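In August our group visited the Tollia fair in Barrios. It has 26 stands, and most of them sell things for family kitchens. We came at 3 - a good hour, because the morning crowd was already at lunch. I liked best the hall of Braltine, where old bread ovens are explained with much patience. The Bumix stand had toys and small tables for children.
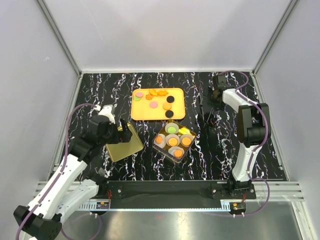 *Play food on a yellow-orange tray, Tollia fair*

The last bus leaves at 7.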